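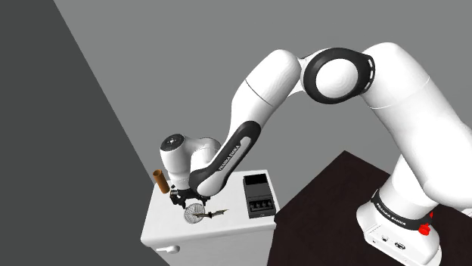 Credit: Thomas Kalen

I got to Clenthorpe early, parked by the boat ramp and spent a while looking at the wrong creek. The one I wanted was on the other side of the road, behind the feed store, and Anitha Rao was already standing in it up to her shins, waving a clipboard at me.

"You found the ditch," she shouted. "Everybody finds the ditch first. Come over here, this one has fish!"

Anitha has been the wetlands reviewer for the town for 7 years, and if you've ever tried to put a culvert, a footbridge or a load of gravel anywhere near water in Clenthorpe, you've probably had a letter from her. I'd had one myself (a garden path, long story, I moved it), so I was a little nervous. I needn't have been. She's funny, she talks fast, and she'd brought a spare pair of boots in what she had guessed was my size.

What I wanted to know was why a stream crossing needs a permit at all when it's your own driveway going over your own stream.

"I get that question on the phone all the time, and it's a fair one," she said. "People tell me, I own both banks. And they do! But the water comes from somebody's place and it goes to somebody else's place. If your pipe is too small, the neighbor upstream gets a pond in their basement. If you dump loose fill, the neighbor downstream gets your driveway."

She walked me up to a crossing that went in last year. It's an open-bottom arch, so the creek bed just carries on underneath with its own stones in it. The old pipe had been hanging over a little drop at the outlet, which she calls a perched culvert. Small trout can't jump up into one of those. I had driven over that pipe probably every week and never once thought about it.

So how does a regular person get through the process? She told me to start with the sketch, and to forget about making it pretty.

"I've approved drawings done on the back of a seed catalog. What I need is where the top of the bank is, where you want to dig, and which way is north. Put the distances on. If you leave the distances off I have to write you a letter, and then you're mad at me, and then it's two more weeks."

The fee for a minor crossing is $163 in Clenthorpe, and that covers one site visit. A minor crossing means you're disturbing less than 600 square feet, counting the spot where the excavator sits and the spot where you pile the dirt. That last bit catches a lot of people, she says, and it caught me too when I worked out my path. Anything bigger goes to the full review, with notices to the abutters and a hearing.

I asked whether folks just skip it and hope.

"Sure they do." She laughed, then stopped laughing. "There was one over toward Estberg, outside my patch, where a man put in a crossing by himself in February when the ground was hard. Nice job, too, from the top. Come the spring melt the whole thing went, and it took almost 500 feet of bank with it. He had to pay to restore that. The permit would have been the cheap part."

We sat on the tailgate of her truck after that and ate peanut butter crackers while she went through her phone looking for a picture of a turtle. (She never found it. I've been promised the turtle by email.) I asked what she'd change about the rules if it were up to her, and she took her time.

"The form," she said at last. "The form asks you for the watershed number on the first page, before it even asks for your name. Who knows their watershed number? I know it and I'm the one reading the form. I've asked for that box to be moved to the back, and they're thinking it over."

She'd also like an easier path for people who are swapping out a bad pipe for a better one. Right now you fill in the same paperwork whether you're fixing an old problem or making a new one, and she thinks some owners leave a rusted culvert alone because they dread the forms. I can believe it. My brother-in-law has one that's more rust than pipe, and when I brought it up at supper he suddenly had to go check on the grill.

If you've got a project in mind, Anitha would much prefer a call before you rent the machine. She does walk-throughs for free if you're still at the wondering stage, and she'll stand in your creek and tell you what she thinks. Mornings are best, and leave a message if she doesn't pick up, as there's no signal down by the water. Applications for this fall's low-flow work window need to be on her desk by 22/07/2021, with the sketch attached and the distances on it.

I gave the boots back at the end, a bit muddier than I got them. She told me to keep them in my car for next time.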